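Plastic carrier bag (household use)

From Pluria, the household reference

The plastic carrier bag, in its domestic sense, is a thin bag with handles that enters the home full of shopping and then declines to leave. This article deals with its use in unpacking, sorting and storing groceries, and with the basins, trays and shelves that commonly receive the contents. For the manufacture of bags, see Film extrusion. For the drawer in which they are kept, see Bag of bags.

Terminology

The lightweight kind with looped handles is called a carrier, a market bag, a vest bag or, in households past caring, "one of those". The name vest bag comes from its outline when laid flat, which resembles a sleeveless vest of the sort worn by somebody's grandfather. Heavier reusable bags, including the cloth tote, are treated separately below, as they prefer.

A basin in this article means any open plastic tub wide enough to hold a bag's contents in a single layer. Shops sell the same object as a washing-up bowl, a tray, a bin or a storage solution, the last at a higher price.

Characteristics

The commonest market bag is made of film thin enough to show the colour of what is inside without quite admitting what it is. Pink is a frequent choice, as are pale blue and white. Printing is usually limited to one or two colours and wears badly at the creases, so that after a few outings the trader's name survives as part of a letter and a stripe.

The bag has no shape of its own. Filled, it takes the shape of the shopping; emptied, it keeps a memory of the shopping and a great deal of air. Set down on a worktop it will slump towards whichever side has the onions in it. A basin placed underneath gives it walls to lean against, and many cooks unpack this way as a matter of habit. The rim also catches anything that rolls, and round fruit is always looking for an opportunity. 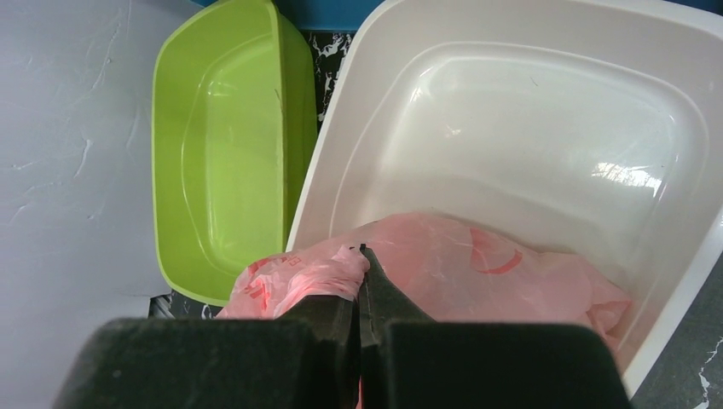 Unpacking

The accepted method is to stand the bag up, open the mouth by its two handles and take out the contents one at a time. The rival method, in which the bag is seized by its bottom corners and inverted, is faster and is responsible for most bruised pears.

Knotted handles present a special difficulty. The knot is tied in a second by a stallholder with a queue and may occupy the customer for the rest of the evening. Household manuals advise working a fingertip into the loop and easing it back. Households advise scissors.

The Zandance Book of Kitchen Order, long out of print and much quoted by people who own a copy, gives this sequence for a bag of mixed shopping:

Put two basins side by side, near the shelf but not under it.
Take out fruit and vegetables first and divide them between the basins.
Put dry packets straight on the shelf, labels forward.
Fold the bag before sitting down.

The fourth instruction is the one on which the system fails. The book allows 4 minutes for the whole operation, a figure its later critics have called ambitious for anyone with a telephone or a cat.

Two-basin sorting

The use of a pair of basins in different colours is widespread, a lime-green one and a white one being as good a pair as any. What the colours stand for varies from house to house and sometimes between members of the same house. Common schemes include:

fruit in one, vegetables in the other
washed in one, unwashed in the other
to be eaten this week in one, to be looked at with regret in the other

The tomato is put in either basin according to upbringing. Some families keep a third basin for it, along with anything else likely to cause discussion, but three basins will not fit on most worktops and the practice has never caught on.

Bright fruit is generally handled first, being the easiest to find. An orange can be picked out of a crowded bag by colour alone, while something green at the bottom may stay there until it announces itself in other ways.
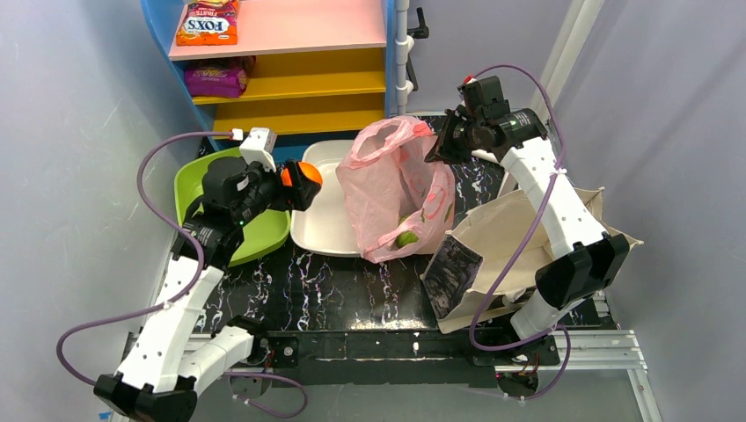
For this reason several manuals recommend a last sweep of the bag by hand before it is folded. Limes are the usual discovery, followed by the receipt, a single sprout and the small change that was going to be put in a purse.

Basins should be rinsed and dried between loads. Mud from potatoes is harmless but travels, and a white basin will report every trace of it. The green one keeps its own counsel, and for that reason is often the dirtier of the two.

Shelving the dry goods

Packets of sweets, biscuits and snacks do not go in the basins at all. They are shelved, traditionally on an upper board, in the belief that height discourages children. Research on this point has mostly been carried out by children.

A small open unit at the back of the worktop is enough for a modest household. Three boards are typical. The arrangement most often recommended puts flat packets on the top, bulkier goods in the middle and nothing much at the bottom, where there is always supposed to be room for tins. Packets should lie with the name facing outwards and the right way up. They seldom do, and it is a rare shelf that can be read from end to end without tilting the head.

Glossy packets slide on painted boards. A strip of shelf liner cures this, and the Ban range of ribbed liner, sold in rolls of 40 centimetres width, was for some years the standard remedy in rented kitchens. It was also the standard thing to find stuck to the board after the tenants had gone.

The tote as rival

The cloth tote has displaced the plastic bag in many homes, at least in conversation. It stands up better, carries more and does not rustle during the news. Against this, its depth makes it a poor bag for unpacking: the arm goes in to the elbow, and soft fruit is found by touch at the worst possible moment. It also shows beetroot.

In practice the two are used together. The tote goes to the shop as a statement of intent, the stall supplies a plastic bag for the loose fruit, and the one travels home inside the other. On arrival the tote is stood to one side of the worktop and the plastic bag is set down in a basin and opened, mouth towards whoever is doing the work. 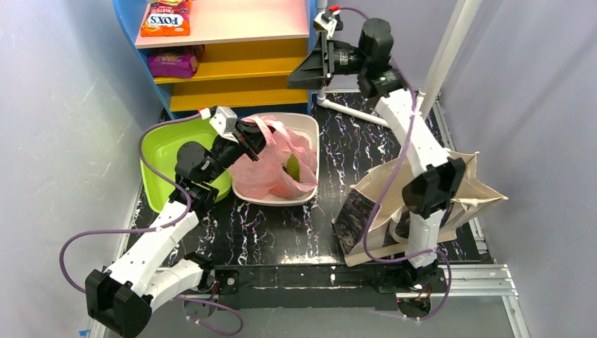

Christos Politis holds that the basin should never be used for a bag at all, only for what comes out of it, on the grounds that the underside of a market bag has been on the floor of a bus. He recommends a sheet of newspaper, and a firm word with anyone who puts the bag down before the newspaper is ready. His view has supporters, chiefly among people who still take a newspaper.

Storage of the empty bag

Folding is held to be the superior method. The bag is flattened, folded lengthways into a strip and then turned over on itself in triangles, the handles being tucked in at the end. The result is the size of a biscuit and gives real satisfaction to one person in the house.

Stuffing is the method in use. Bags are pushed into a larger bag, which hangs behind a door or lives under the sink, and are withdrawn from it in clumps. One contributor to the Plulent household letters emptied hers in January and found 54, of which 3 had no holes. She put them all back.

A bag with a hole in the base need not be thrown out. It will line a small bin, cover a bicycle saddle or wrap a paintbrush overnight between coats. It should not be given to a guest to carry home a jar of chutney, though it usually is.

See also

Bag of bags
Colander
Fruit bowl, decorative
Drawer, miscellaneous
Washing-up bowl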